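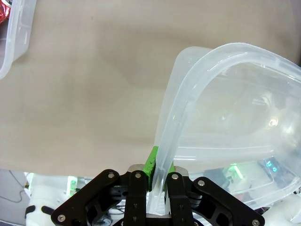
Large translucent food-storage container, tilted on its side over a beige tabletop.

To: Kellgate Shared Kitchen list
From: Torbjørn Solberg, Facilities Office
Subject: Re: Food containers without lids

Dear members,

Thank you to Vilgot Nordin for raising the matter quoted below. The office has reviewed the shelving in the Kellgate kitchen and wishes to confirm the following arrangements, which take effect in August.

Large containers of the type shown are to be stored on the lower shelf of cabinet 2, nested, with lids filed upright beside them. Containers without a matching lid may be used for dry produce but may not be placed in the walk-in refrigerator. Each container in use must carry a label on the side wall — not on the rim, where adhesive residue prevents the lid from seating.

Replacement lids have been requested under order 1363. Members at the Skostow site should continue to use their own stock and direct questions to extension 259.

Regards,
Torbjørn Solberg

Vilgot Nordin wrote:
> Dear all,
> After the Westerberg lunch I was unable to find lids for
> several of the large containers, and two had been put away
> with old labels still on them. Could the office state where
> these are to be kept, and whether replacement lids can be
> ordered separately?
> With thanks,
> Vilgot Nordin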